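About Zelo

Hi, and thanks for stopping by! I'm the owner, the bookkeeper, the person who answers the phone, and on most mornings the one steaming a pile of wrinkled linen shirts before we open. Zelo is a secondhand clothing and mending shop on Rashidi Street, two doors up from the bus stop, with the yellow awning. If you hit the car wash you went too far.

I started out selling at the Flanemik flea market with one folding rack and a cash tin. I had no plan. I'd cleaned out my aunt's closets after she moved, and I couldn't stand the thought of her good wool coats going to the dump, so I sewed the buttons back on and put them out for sale. They were gone by lunch. I went back the next week with my own closet (my husband hid his), and I kept going back for two years until the market people moved me to a spot next to the kettle corn and everything I owned smelled like sugar.

So I signed a lease. The shop is 490 square feet, and that includes the bathroom, so please be kind about the fitting room. It has a curtain, a hook and a mirror, and you can turn around in it if you keep your elbows in. We opened in August with no air conditioning, which I do not recommend to anyone.

What we carry: everyday clothes, mostly cotton, linen and wool, in sizes for regular people. Kids' stuff goes on the low rack by the window. I don't do fur, I don't do swimwear, and I've stopped taking formal dresses until the ones I have find homes. There are 11 of them and they are very puffy.

Then there's the mending, and that's my favorite part. Bring in a torn hem, a dead zipper, a sweater the moths found first. I'll tell you straight out if it's worth fixing. Most things are! Simple hems start at $5 and take a few days, zippers take longer, and I don't rush leather for anybody.

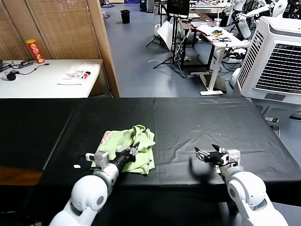
We buy, too. Come by any morning except Saturday with clean clothes in a bag and I'll go through them with you at the counter. You can have cash or store credit, and credit goes further. Small stains are fine to bring in, I have my ways with those (dish soap, patience, a toothbrush), but if something smells like a basement I'm going to hand it right back to you with a smile.

Anything I can't sell gets cut up for patches or goes into the dollar bin outside. People who quilt, you know about the bin already. Last winter I tried to count what we'd mended in one season and got to 157 pieces before I lost the notebook, so I'll leave it there.

People ask about the name. Zelo was what I called my sewing machine, a big heavy thing I bought used from a shop called Lavus that closed years ago. The machine still runs. It sits in the back and hates denim.

We don't sell online and I'm slow with email, so calling or walking in is best. Parking is free behind the building after four. Dogs are welcome if they don't mind the steamer, it hisses!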